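4.2 Running a connector handover trial

1. Set the tray with the circuit board on the white table.
2. Close the right gripper on the connector. Leave the left gripper open.
3. Start the Stenon policy and log the result.

Caution: Keep hands off the table while the arms are live.
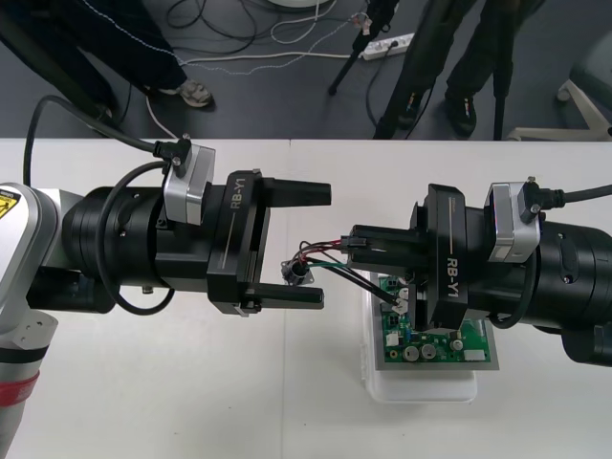 How many trials make a full set?
A full set is 500 trials. Stop after 4 failed grasps in a row and tell Eilidh Drummond.

Note: Resets don't count as trials.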